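Ticket 352: Listing text and map pin wrong for Pirkau neighborhood page
Opened: 27 November 2021
Product: Skesel listing site, area guides
Priority: normal

Problem as reported
The area guide for Pirkau shows the map pin in Lacerda, on the other side of the river. Buyers who search for homes near the Pirkau market receive results for Lacerda. Also the line "24 minutes by train to the center" is missing from the guide.

Step 1. I opened the guide in two browsers and cleared the cache. The pin stays wrong in both. 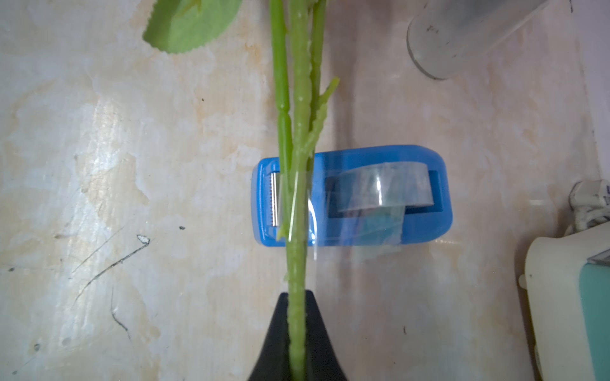
Green artificial stem, with a blue tape dispenser behind it.

Step 2. I compared the postal code in our record with the one the Gokirley map service gives back. Our record has the old code, from before the district was divided. I corrected it and saved. The pin moved, but only on the desktop page.
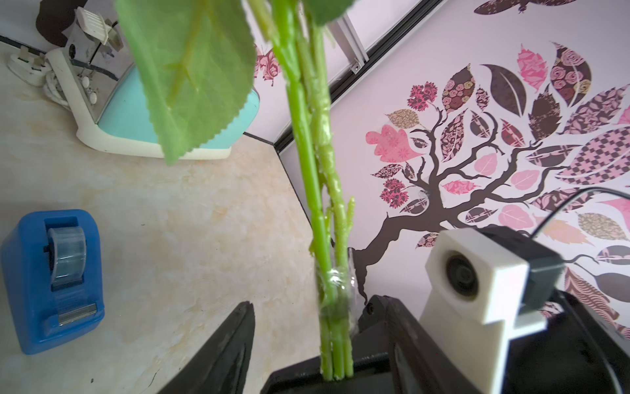
On the phone page the old position remained for around 30 minutes, and then it also changed. I think this is the normal delay, but please confirm it.

Step 3. The train line of text. It is present in the editor and it is marked as published. It does not appear on the page. I removed it and typed it again by hand, with no result. 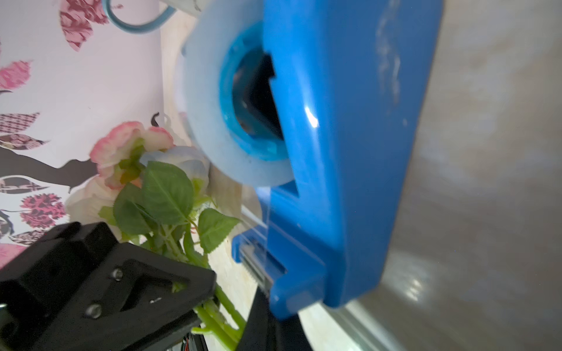 Area guides / Display

The text block for transport has a limit of 2 entries. Pirkau has three: bus, ferry and train. The train was entered last, so the page does not show it. I joined bus and ferry in one entry and now the train is visible.

Reply from the agency: the pin is good now, thank you. But the homes on Pirkau Hill are still counted under Lacerda.

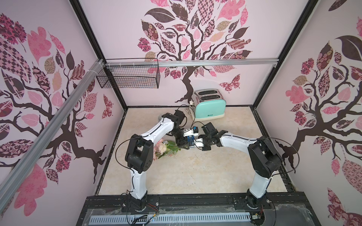 The homes on the hill have their own area setting, and it was not updated together with the guide. Each area is drawn as a shape on the map, and the two shapes must share one border. In our data they are like the two grippers in the photo, which come close together in the middle but do not quite meet, and a home in the gap goes to the older area. I moved the Lacerda border to the river and ran the search again. The hill homes are now listed under Pirkau.

Still open: the saved searches of buyers keep the old area until they are saved again. The agency will write to these buyers in December.

Status: waiting for customer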